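Groster gripper kit: our first month with it

Many of you asked at the September open evening how we are getting along with the Groster gripper kit, so Mieke Groen has kindly let me borrow her notes and share a few of them. The kit comes with two soft-edged fingers, a small wrist camera and 11 practice routines, and she had the whole thing bolted on and talking to our arm before lunch on Monday, which pleased everybody no end!

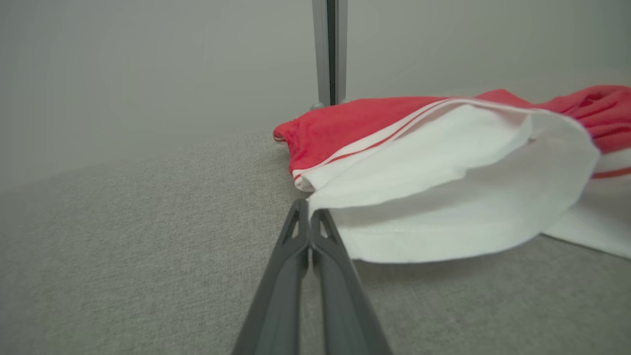

Clothing is where we have spent most of our time, and I will admit we went in with modest hopes. The fingers close gently enough for thin cloth, and Mieke likes that they can come in low and go after a single fold. Seams and thick hems are slower going, and she has had to retune the grip setting 3 times so far (the manual is a bit thin on that page, I'm afraid).

Kapoor will lend the kit to members for 8 days at a time, with phone help included. If you would like a turn, drop a note in the Makau office tray or catch Mieke any day after 4.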